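Keeping Glasses Clear (and Getting the Cloudy Ones Back)
By Csenge Mészáros
July
487 shares | 9 comments

I used to think cloudy glasses were just something that happened to you, like gray hair. Then my sister-in-law handed me a drink in a glass from the same set I own, bought the same summer, and hers looked brand new! Mine looked like they'd been stored in flour. So I got a bit obsessed, and here's what I do now.

First find out what kind of cloudy you've got. Put a drop of white vinegar on the glass, wait a minute, and rub. If that spot comes up clear, it's hard water film and you can get rid of it. If nothing changes, the glass itself is etched, and I'm sorry, but no amount of scrubbing will bring it back (I tried for a whole afternoon).
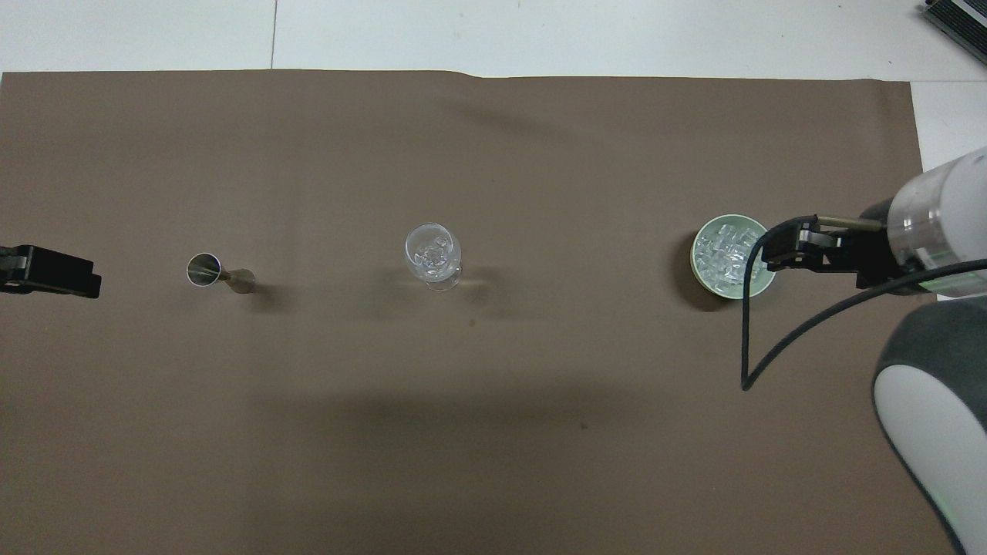
For the film, I fill a dishpan with warm water and a cup of vinegar and leave the glasses in for 6 minutes, turning them once. Rinse well or your lemonade will taste like a salad. Stems get washed by holding the bowl, never by twisting the foot one way and the bowl the other, which is how I lost two. The same bath works on stainless bar tools, so a little jigger like the one lying next to the goblet can go in too, as long as you dry it right after. Before ice goes in, let the glass come to room temperature. Ice cubes in a glass still hot from the dishwasher are asking for a crack.

Drying matters more than washing, if you ask me. Air drying leaves spots every time at our house because the water is so hard. I use a flat cotton towel that has never met fabric softener, and I do the inside first, then the outside, then the foot.

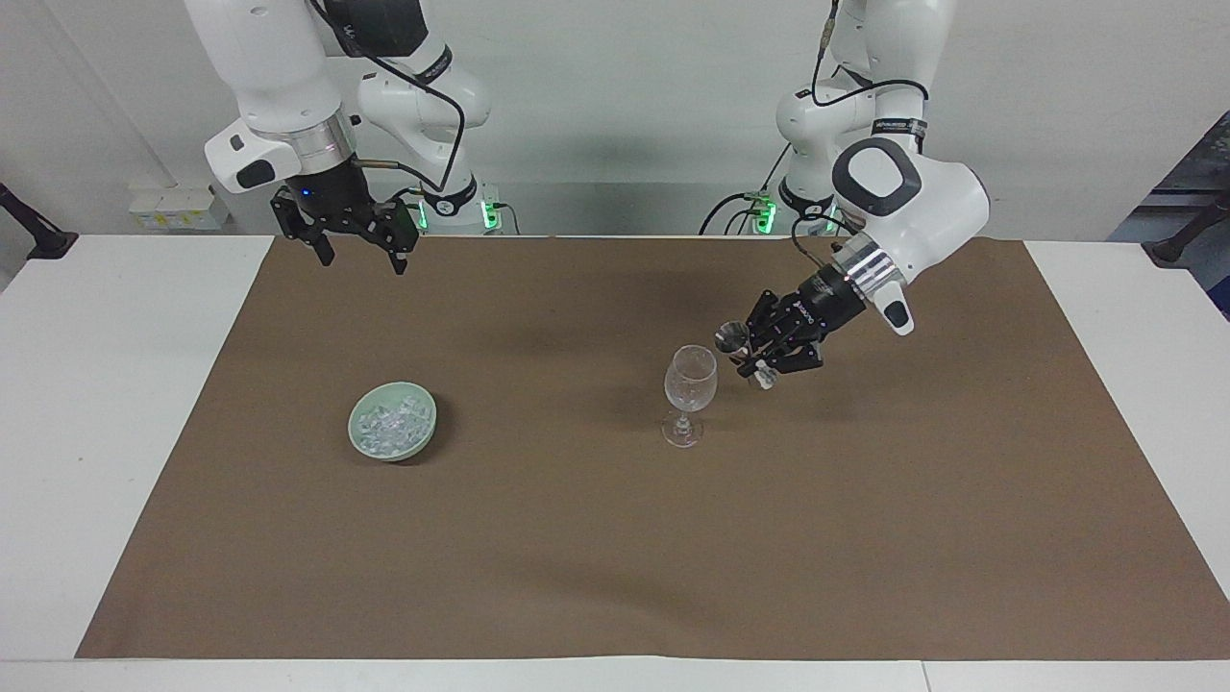
And please don't store them upside down! The rim is the thinnest part, and they pick up that stale cupboard smell. Mine stand upright on plain shelf paper, with a little space between them so they don't clink when the door shuts. If they get dusty, a quick rinse fixes it.

Next month I'm doing coffee stains in travel mugs, so send me your worst.

9 comments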